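How to Set Up a Shared Table for Hand-Held Gripper Work

Last updated October 31, 2023

These are the rules we use at Wolbridge when people and robot arms share one work table. They started as notes for the Metwally project and now cover every table task, including wiping, folding and moving small items. Read them once before your first session and keep a copy near the table.

Before you start

Clear the table of anything the task sheet doesn't list. Personal phones, cups and badges go on the side shelf.

Wipe the gripper fingertips and look at the pads. A split or peeling pad gets replaced before the session. Write the change in the log with your initials.

Open and close the gripper 20 times with nothing in it. If it sticks, tag it and take another one.

Find the stop button for any arm that can reach the table. Press it, check that the arm won't move, then reset it. Do this every session, even if the last crew did it an hour ago.

During the task

Keep 3 feet between yourself and a powered arm. Only the operator may step closer, and only after calling "hold" and hearing it repeated.

One person gives the commands. Everyone else stays quiet unless they need to call a stop. Anyone can call a stop.

Start each run with the gripper fully open. Move at a pace you could keep up all morning. If you drop something, leave it where it landed, end the run and mark it as a drop. Don't edit the log later to make it look better.

Soft items such as towels go back to the starting fold between runs. Plants and other breakable things stay out of the arm's path unless the task calls for them.

Take a break after 2 hours. Tired wrists make for jerky runs, and we end up throwing those out.

When you finish

Park the arm, cut the power and set the gripper down with the fingers open. Cases are closed and pushed clear of the walkway. Send the log to the Skalthorpe office the same day.

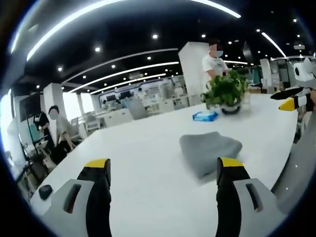

Who can restart an arm after a stop has been called?

The operator restarts it, once the person who called the stop agrees that the problem is fixed and everyone is back outside the 3-foot line.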